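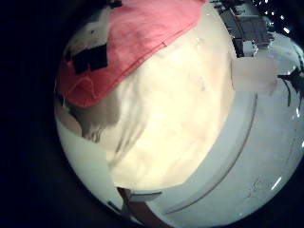 Kelly Batista asked, after reading the last report, whether the cloth stream should go on being sorted by color at all, given that most of what comes in is mixed cotton and is washed at the same temperature anyway. The short reply is yes for reds and pinks, and no for most of the rest. The longer reply takes up the first part of this report.

1. Color sorting

During the period the Kiltley room handled 3,206 pieces of household cloth from the Jerncombe and Toledo collection points. Pieces are separated on intake into reds and pinks, darks, and lights. Cream and off-white go with the lights. The test loads run in June compared this three-way sort with a two-way sort in which reds and pinks were added to the darks. Dye transfer onto the darks could not be seen by eye. Transfer in the other direction, from black pieces onto pink ones, was visible on 8 pieces, all of them light pink toweling. None of these could be sent out as first grade.

The three-way sort is therefore kept. The further split of lights into white and cream, which was in the original work plan, has been dropped. It added handling time and made no difference to the grade of the finished cloth.

2. Layering at intake

Cloth is now laid flat or loosely folded before it is checked. The earlier practice was to tip a full sack and pull pieces out from the pile. Two faults were often missed that way: small tears hidden in bunched material, and hems that had rolled over on themselves. A rolled hem hides wear along the fold line, and the piece is then graded too high.

The revised check is in this order:

Open the piece fully and smooth it once by hand.
Turn back any curled edge and look at both sides of the hem.
Pull bunched areas apart and look for tears.
Mark stains and smudges with a pin, one pin per mark.
Grade, then place in the color stack.

Checking time per sack went up by 15 minutes in the first weeks and has come down since as staff got used to the order. We do not yet have a settled figure and would prefer to give one in the next report.

3. Cream and white cloth

Light-colored cloth remains the slowest to grade. Under the strong lamp over the first table, faint smudges are easy to lose and wrinkles can be taken for marks. Under the weaker lamp the reverse happens, and shadowed folds look soiled. Both lamps have been tried at two heights. The lower position of the weaker lamp gave the fewest regrades and is now used for all lights. The strong lamp has been moved to the darks, where it works well.

Yellowing is recorded but is not treated as a fault unless it is uneven. This follows the grading sheet agreed with Sultov at the start of the contract. Sultov has asked for the wording on uneven yellowing to be made tighter. A draft is attached to the budget file.

4. Washing and drying

No change to the wash program. One of the 2 drying racks was out of use for part of the period with a bent cross bar. The bar has been replaced from the repairs line and no extra funds are requested.

Lint from red cloth continues to collect in the drain filter. The filter is cleaned after each red load and again at closing.

5. Spending

Spending on detergent and pins is within the approved amounts. Sacks are over, as the Toledo sacks split at the seam when packed full and had to be replaced with a heavier type. The overspend is covered by the amount not used for the white and cream split. We ask for written approval of this transfer.

6. Work for the next period

Settle the checking time per sack using the revised order.
Agree on the yellowing wording with Sultov.
Repeat the dye test with toweling only, pink and black in equal parts.
Relabel the intake shelves to match the three-way sort. The old labels for cream are still up and are causing some misplaced stacks.

The grading sheets for the period are kept at Kiltley and can be sent on request.

Last updated: June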